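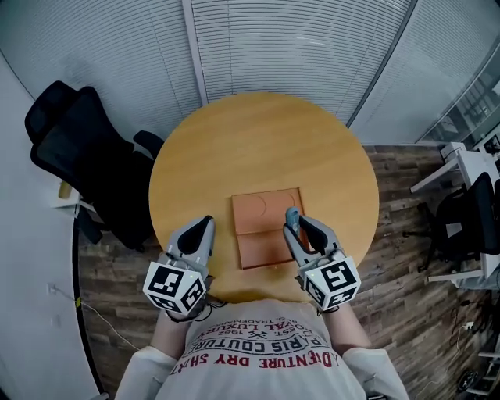
Packing Tips for a Winter Rental

Off-season cottages are cheaper, but the kitchens tend to be bare and the heating slow. These are the things we do at home before a week away, most of them learned at a rental in Skendlow one November.

Roll sweaters and fold shirts flat on top of them. Put socks inside boots and the boots in a plastic bag at the bottom of the case.

Weigh the bag on the bathroom scale. Stand on it holding the bag, then without it, and subtract. Our last airline limit was 52 pounds with the fare we bought, but check your own ticket.

Decant oil, vinegar and dish soap into small screw-top bottles. Fill them three-quarters full, squeeze out a little air and put a square of plastic wrap under the cap. Old spice jars do for salt, coffee and laundry powder.

Take one sharp knife in your checked bag, wrapped in a dish towel with two rubber bands. Rental knives are nearly always dull. If you forget, the unglazed ring on the bottom of a mug will put a usable edge on one in 10 strokes a side.

Damp towels dry faster over the back of a chair than on a cold radiator. Leave a window open an inch while they dry.

Before you leave home, empty the fridge of milk and salad, run the disposal and turn off the water at the main. In a hard freeze keep the heat on low. Unplug the toaster and the TV.

Ferry passengers to Inden should note that the store there closes at 4 in winter. Bring your first night's dinner. A frozen casserole wrapped in newspaper will stay cold for up to 10 hours in an insulated bag and can go straight in the fridge when you arrive.

Posted by Sânziana Ene, 25 Jan 2019
Filed under: Travel, Laundry, Kitchen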